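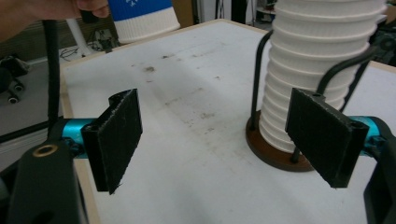 Ehlers
Serus 板球栏目编辑，记分与规则

板球纸质记分册的填写与核对方法

本文说明单局20轮（over）有限轮数比赛的纸质记分流程，适用于业余联赛和校际比赛。读者应当已经了解击球、投球和出局的基本规则。文中算例取自Gronia对Putbridge的一场比赛，Gronia先攻，20轮得146分，失7个三柱门；Putbridge后攻，18.2轮全员出局，得119分。

各联赛的补充规定可能与下文不同，以赛事规程为准。

一、赛前准备

记分册每局占一个跨页，左页为击球记录，右页为投球分析。开赛前填好以下各项：

– 对阵双方、场地、轮数上限
– 掷币结果及先攻方
– 双方名单，队长标星号，守门员标十字
– 裁判姓名
– 实际开球时间（开球后立即补填）

击球顺序不要提前写死。名单可以另抄一张，击球员上场时再逐个填入左页。很多队会临时调整第四位以后的顺序，预先填好的册子到中局就会出现涂改。

笔用两种颜色即可。常见做法是每换一名投球员就换一种颜色，左右两页同步换色，这样出现差额时可以按颜色定位到具体的轮次。不建议使用铅笔，擦除后无法追溯。

两名记分员分坐一侧，各持一册，每轮结束时互报总分、失门数和该投球员的累计数字。只有一名记分员时，每轮结束后应与记分牌核对。

二、单球符号

每一次投球在右页占一个位置，在左页也占一个位置（宽球例外，见下）。符号如下：

·　　无得分
1至6　击球员得分
W　　出局，计入投球员
+　　宽球（wide），罚1分
○　　无效球（no ball），罚1分
△　　漏球得分（bye）
▽　　腿部漏球得分（leg bye）

宽球另有跑动得分时，在加号的空角内加点，每跑1分加一点，全部计为宽球分。无效球由击球员打出得分时，把分数写在圆圈内，圈本身代表1分罚分，圈内数字归击球员。例如圈内写4，该球全队得5分，击球员得4分，投球员失5分。

漏球与腿部漏球的三角形内写跑动分数。两种符号只差方向，手写时三角形要画完整，顶角不要省略。

跑动出局（run out）不计入投球员。右页不写W，按该球完成的跑分填写，没有完成跑分则填点，左页在出局方式一栏写“run out”。
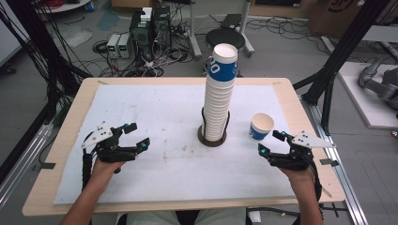
桌上叠放的白色纸杯，顶部一只带蓝色宽边

三、一轮的记录

一轮由六个合规球组成，宽球和无效球不计入六球，需要补投。右页每轮一格，通常按两列三行排列，超出六次的投球写在格内中间空位。

算例，某轮依次为：

·　1　+　4　·　▽1　W

共七次投球，其中一次宽球，合规球六个。全队得分为1+1+4+1，合计7分。投球员失分为1+1+4，合计6分，腿部漏球的1分不计。该轮得一个三柱门。

一轮结束后，右页格内底部写投球员累计数字，格式为“累计失门–累计失分”或相反，两名记分员须统一写法。澳式写法把三柱门放在前面，英式的全队总分写法把得分放在前面，混用会造成误读。

投球员整轮没有被计入任何失分，称为空轮（maiden）。六个点连成字母M。漏球和腿部漏球不影响空轮，宽球和无效球会使空轮不成立。空轮中取得三柱门的，把点和W连成字母W的形状。

同一格不得涂黑重写。写错时划一道斜线，在旁边写正确符号，并在页边注明轮次。

四、击球员一栏

左页每名击球员一行，依次为序号、姓名、上场时间、逐球记录、出局方式、投球员、总分、面对球数、四分和六分次数。

逐球记录的填写规则：

1. 击球员得分，写数字。
2. 没有得分，写点。
3. 漏球或腿部漏球，写对应三角形，不加入个人得分，计入面对球数。
4. 无效球，写圆圈，计入面对球数。
5. 宽球，不计入面对球数。部分记分册仍要求在此处写加号，以便还原顺序，写了也不计数。

击球员出局时，在逐球记录末尾画双竖线。局终时尚未出局的，出局方式一栏写“not out”。因伤退场写“retired hurt”，不算失门，可以在后续有人出局或退场时重新上场。

计入投球员的出局方式有五种：击中三柱门（bowled）、接杀（caught）、腿截球（lbw）、守门员击倒（stumped）、击球员自毁三柱门（hit wicket）。接杀需同时写接球员和投球员姓名，接球员与投球员为同一人时写“c & b”。击倒需写守门员姓名。

跑动出局、妨碍防守、超时上场和两次击球均不计入投球员。

两名击球员的位置在接杀时容易记错。按现行规则，接杀后新上场的击球员站到击球端，无论双方在球被接住之前是否已经交叉，一轮结束的换端照常执行。跑动出局则要看哪一端的三柱门被破坏，以及当时是否已经交叉。判断不清时等球进入死球状态，举手向裁判确认，再落笔。

五、累计得分栏与失门记录

左页下方的累计得分栏印有从1开始的连续数字，每得1分划去一个。四分球用一条横线连划四个数字，单分用斜线。额外分的划法可在数字旁标注对应符号。

每失一门，在失门记录栏写四项：全队总分、出局者、出局者个人得分、未出局一方及其个人得分。有余力时再记轮数，写法为“轮.球”，例如13.4表示第十四轮的第四球。小数点后的数字是球数，不是十进制小数，后文计算时必须换算。

额外分分四行记录：漏球、腿部漏球、宽球、无效球。另有一行为罚分（penalty），多数比赛为零。每发生一次即时记入，不要等到轮末回填。

六、局终核对

局终后、双方离开记分台之前完成核对。以Gronia一局为例，逐项进行。

第一步，击球侧合计。

击球员个人得分合计：132
漏球：1
腿部漏球：4
宽球：7
无效球：2
额外分合计：14
全队：132+14=146

第二步，投球侧合计。五名投球员各投4轮，数字为：

投球员甲　4轮　失24分　2个三柱门
投球员乙　4轮　失31分　1个三柱门
投球员丙　4轮　失27分　2个三柱门
投球员丁　4轮　失33分　0个三柱门
投球员戊　4轮　失26分　1个三柱门

失分合计141。加漏球1分和腿部漏球4分，得146，与击球侧一致。

第三步，三柱门。投球员合计6个，跑动出局1个，共7个，与失门记录一致。

第四步，球数。20轮共120个合规球。本局有2次无效球，击球员面对球数合计应为122。宽球分为7，来自6次宽球，其中一次另跑1分。全局投球次数为120+2+6，即128次，右页所有符号的数量应与此相同。

第五步，累计得分栏最后划去的数字应为146。

任一步不符时，先确定差额，再按下面的顺序查找：

– 差1分：查无效球的圈和圈内数字，是否有一侧漏计罚分。
– 投球侧少于击球侧，差额等于某次漏球分：查三角形是否在左页误记为个人得分。
– 差4分或6分：查边界球是否一侧漏写。
– 面对球数多出：查宽球是否被计入。
– 三柱门多出一个：查跑动出局是否误写W。

查找时从失门记录往回核对。失门时的总分通常两侧都确认过，可以把差错限制在两次失门之间的轮次内，再配合笔色逐格比较。
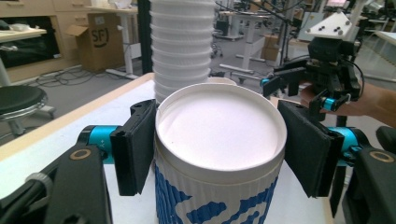
加盖纸杯，白底蓝色图案杯套

七、净得分率的计算

净得分率（net run rate）用于积分相同时的排名。公式为：

净得分率＝（总得分÷总面对轮数）－（总失分÷总投球轮数）

两条换算规则：

1. 不完整的轮按六分之几计算。18.2轮为18又三分之一轮，即18.333，不能直接用18.2作除数。
2. 球队在轮数用完之前全员出局的，按全部应有轮数计算。

本场Putbridge在18.2轮全员出局，因此除数取20。

Gronia得分率：146÷20=7.300
Gronia失分率：119÷20=5.950
Gronia净得分率：+1.350
Putbridge净得分率：−1.350

如果误用18.333作除数，Gronia的失分率会变为6.491，净得分率降至+0.809，足以改变名次。

后攻方在轮数未用完时追分成功，不属于全员出局，按实际使用的轮数换算。

多场累计时，先把各场得分相加、各场轮数相加，最后再做除法。把每场的净得分率取平均，得到的结果与累计法不同。轮数累计建议以球为单位，全部加完后再除以6。

受天气影响改变轮数的比赛，按赛事规程采用修正后的目标和轮数。无结果的比赛不计入。

八、结果的写法

先攻方获胜，以分数差表示：Gronia胜27分。后攻方获胜，以剩余三柱门数表示，即10减去已失三柱门数，可以在括号内附上剩余球数。两队总分相同写“tied”，与无结果的“no result”分开。

投球员数字的标准顺序为轮数、空轮数、失分、三柱门数。上例投球员甲没有空轮，写作4–0–24–2。经济率为失分除以轮数，甲为6.00，同样要先换算不完整的轮。

击球员得分率（strike rate）为个人得分除以面对球数再乘以100，保留两位小数。面对零球的击球员该栏留空，不写0。

九、存档

核对完成后由两名记分员在页脚签名，并请裁判确认总分。需要上传成绩的联赛，先拍摄左右两页，再录入系统，录入时以签名后的纸册为准。录入后系统自动生成的净得分率应与手算值比对到小数点后三位。发现不一致，首先检查轮数字段是否把18.2当作十进制处理，再检查是否勾选了全员出局。

签名之后的更正须写在备注栏，注明原数字、更正后的数字和更正人姓名缩写，原页不改动。

分享 119
评论 22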